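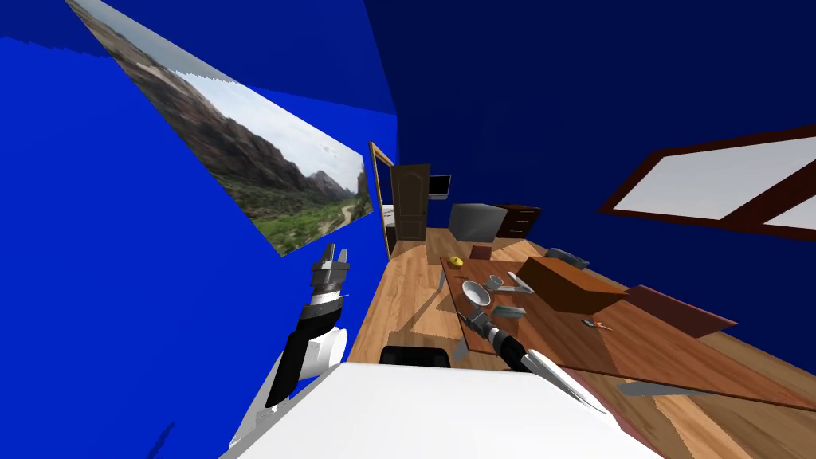

The Slow Road Up Baddale Canyon

5/27/18

There are faster ways to get from Boyer to Clurneck. The highway will do it before your coffee goes cold, and most people take it. But if you have a free day and a car you don't mind getting dusty, take the old canyon road instead. I've driven it four times now and I'd leave again tonight if somebody handed me the keys!

The road was cut in the days when wool came down to Boyer by wagon, and it still moves at a wagon's pace. It's 68 miles of dirt and gravel with 393 bends, a figure painted on a board at the Boyer end by the county road crew (who ought to know, having graded every one of them). The first dozen miles are ranch land, flat and open. Then the walls close in, you drop into second gear, and the radio gives up.

I love that part. The creek runs beside you and the cottonwoods lean right over the road, so in April you drive through drifts of white fluff. Roll the windows down. You'll hear canyon wrens long before you spot one – a clear run of notes sliding downhill, like a kid on a slide whistle. Dippers work the creek too, bobbing on the wet stones, and there's a good wide pull-off just past the second cattle guard where you can eat a sandwich and watch them.

Halfway along is Griltent, which was once a real town with a school, two saloons and a post office. In its best year it held 936 people. What's left is a row of stone walls, a very fine brick chimney and the old store, which has been open again for three summers now and sells cold root beer, fan belts and the best peach hand pies I've ever had. Get two. I say that as someone who got one and had to drive back nine miles.

Behind the store a footpath climbs to the old reservoir, and it's well worth the sweat. The dam is hand-laid stone, fitted so tightly that you can't slip a nickel into the joints, and the water behind it is a deep bottle green. Swifts nest in the cliff across the way and come down to drink on the wing, just skimming the surface. I sat there for an hour on my last trip and would have stayed for two if the clouds hadn't started stacking up over the rim.

Do keep an eye on those clouds. The upper canyon floods quickly after a storm, even one that's miles off, and the crossing at Baddale Ford has no bridge. If the water is brown or moving fast, turn around and go have another pie. On a dry day the ford is ankle deep and great fun.

Past the ford the road climbs in long switchbacks, and the air changes. You trade cottonwood for juniper, then juniper for pine, and all at once you're on top with 60 miles of country laid out in front of you. Late afternoon is the time to be there, when the far ridges go blue one behind the other and the whole canyon fills up with shadow from the bottom.

From the rim it's an easy coast down into Clurneck, where the diner serves supper until eight and the green chile stew comes in a bowl the size of a hubcap. There's a motel across the street with clean rooms and thick walls.

If you go: fill the tank in Boyer, as there's no gas at Griltent. Carry water and a real spare tire. The road is open from April until the first snow, and trailers aren't allowed above the ford.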